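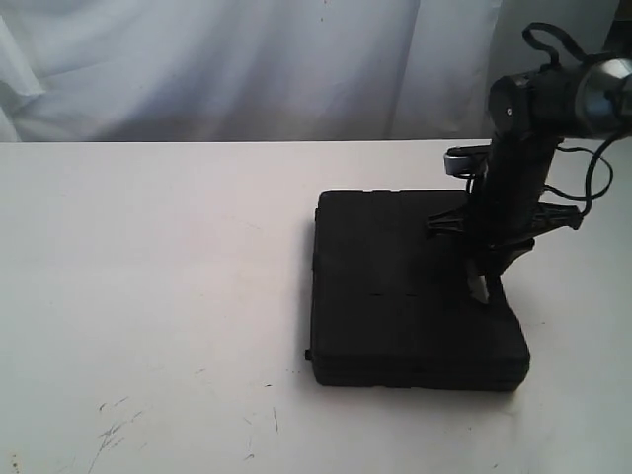 White tabletop with a gray-and-white cloth behind it.

Plurnard (token)

Plurnard is a local digital token used in and near the town of Dillness. You'll see it shortened to PLN in older posts, but please don't do that, it's the code for Polish money and it confuses everyone. The usual short form now is PLRD. I've been holding and spending it since the second year, so take this entry as the view of a fan who has also lost a little money on it.

Background

The idea came from Eleri Lougher, who ran a print shop in Dillness and was sick of card fees. She wanted a way for shops to pay each other without the money leaving town, a bit like the old paper voucher schemes but with no paper to forge. Fatos Radonjić wrote the first version of the code over one winter (I remember the first test coins going out in December, mine included, and they were worth exactly nothing). The public launch was on 1st May, and it was messy! The website fell over before lunch and people were passing tokens around by scanning each other's phones outside the bakery.

Plurnard has never had its own blockchain. It's a token that sits on a bigger network and borrows that network's security. Some of the early crowd grumbled that this made it less pure. I think it was the right call. Running your own chain for a town this size would have meant a few laptops in back bedrooms keeping everybody's balance safe, and I wouldn't have put my lunch money in it.

Supply

A fixed batch was made at launch and handed out over the first few years, so there's no mining. Every registered adult in town could claim 40 tokens for free, and each shop that signed up got 700 to use as a float for change and refunds. The rest went into a reserve that needs several keys to open. Seven people hold those keys, and they live in different places on purpose. I used to know who all of them were, but two have changed since then.

Tokens that are never claimed stay in the reserve. There was a long argument about burning them, meaning sending them to an address no one can spend from. Burning would have pushed the price up a bit for holders, me included, and I still voted against it. The vote failed and the argument pops up again every spring.

Wallets

Most people use Trestalach, the wallet app built by Yi-chun Mak. It's plain to look at and does three things: shows your balance, sends tokens, and nags you to back up your recovery words. The nagging is the best part. I ignored it, dropped my phone in a river, and had to say goodbye to a balance I'd rather not write down here.

You can also use any general wallet that supports the parent network, but then you have to add the token by hand using its contract address. Copy it from the official page and check it again before saving. There have been fake Plurnards with the same name and the same little green logo, and they're worth nothing at any shop in Dillness or anywhere else.

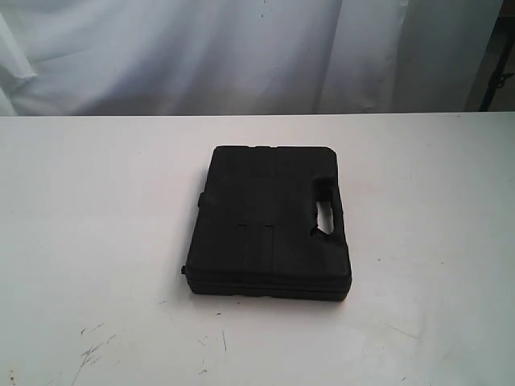
Black plastic carrying case, closed.

Trading and price

For the first year you could only get Plurnard by claiming it, earning it, or buying it off a neighbor. Then Cheng, a small exchange, listed it, and things got lively. The price shot up, stayed silly for a few weeks, and came back down to nearly where it started. A fair number of people bought near the top (hello) and some of them have been bitter ever since.

Trading is thin. On a quiet day one decent-sized order will move the price all on its own, so if you're selling a lot, do it in small pieces. Cheng charges a flat fee for withdrawals, and that makes it a poor choice for pocket-money amounts. For those I still ask the neighbor.

Shops and wages

At the last full update of the directory there were 887 listed sellers, counting market stalls, home businesses and the piano teacher. That number flatters the scheme a little. Plenty of them list themselves and then look blank when you hold up your phone. Food places and repair shops are the reliable ones in my experience.

Getting paid in Plurnard is possible if your boss agrees. Renzo Barbieri, who owns the garage, started offering part of the monthly wage that way, with the amount set in dollars and turned into tokens on payday. His staff can pick how much, down to none at all. I like that setup a lot more than a fixed number of tokens per month, where your rent ends up depending on what traders did that morning.

Tax is still owed on wages paid like this, at the dollar value on the day you got them. Spending tokens that have gone up in value can count as a gain too. Write down the date and the price each time. A notebook is fine!

Criticism

Ya-wen Choi wrote the best known critique, a long essay that went around town as a stapled printout. Her main point was that shops take on the risk while holders get the fun: a cafe that accepts tokens in the morning may find they buy less flour by the evening. She also thought the key holders should be elected by everyone in town and serve short terms. The second idea was picked up in part, and new key holders now need a public vote. The first has no real fix yet, though many shops swap their tokens for dollars every night.

Other complaints come up a lot. Older residents found the sign-up hard going, and the help desk hours were short. Network fees on the parent chain also jump about, and on bad days the fee on a coffee has cost more than the coffee. Mak has been working on bundling small payments together to bring that down, and a test version is out for anyone who wants to try it.

See also

Trestalach (wallet)
Cheng (exchange)
Local currency
Recovery phrase
Token burning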